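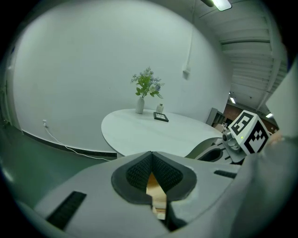 A white and gray gripper over a tan surface.

Does the repair pledge fix anything?

If you get mail from the Turnudden home goods chain you will have seen the new repair pledge by now. Every kettle, toaster and hand mixer sold under its Rarna label will be "repairable for life," and the leaflet has a green leaf on it to prove the point. Several readers wrote in April to ask whether they should be pleased. I have read the terms twice and I would hold off.

Start with "for life." On page one it sounds like your life, or at least the kettle's. On the back page it turns into the "supported life of the model," and that runs for 60 months from the day the model first went on sale. Buy one near the end of its run and you could have a few weeks left before you reach the register. The shelf tags don't show the launch date. I asked at the Curkham store and was told it might be on the box. I looked at four boxes and found it on one, under the bar code.

Then there is the price. A repair at the counter carries a flat fee of 31 dollars, parts extra. The cheapest Rarna kettle sells for 40. You don't need a calculator to see how that goes. Most people will look at the two numbers, sigh, and walk over to the kettle shelf, and I suspect the chain knows it. A heating plate for that kettle was not in the parts list when I checked. The lid was, and so was the little plastic water gauge. I have owned a lot of kettles and have yet to lose one to a bad water gauge.

The leaflet says 2000 items have been "saved from landfill" under a trial of the plan. Saved how? I wrote to the help desk and got back a friendly note saying the figure covers items "repaired, refurbished or assessed." Assessed! By that measure I saved my old toaster last winter when I picked it up, shook it and put it back in the cupboard. I asked for the number that were fixed and went home working. No reply yet, and I will print it if one comes.

To be fair, there are two good things in the plan. The screws on the newer models are plain cross-head screws, where the old ones had those odd three-sided heads that needed a special driver. And the manuals are now free to download, with real drawings of the insides. Both of these help people who do their own repairs, and neither needed a pledge.

If you want to know whether a small appliance can be fixed, you are better off asking a few dull questions before you pay. Can you open the case without breaking a clip? Is the cord held by screws or molded in? Can you order the part that gets hot, and what does it cost with shipping? A store that can't answer the last one is selling you something to throw away later, leaf or no leaf.

The repair bench at Issahaku Hardware still looks at most small appliances and quotes before any work starts. It doesn't have a leaflet. Turnaround is slow at the moment – allow about three weeks – and they don't take microwaves.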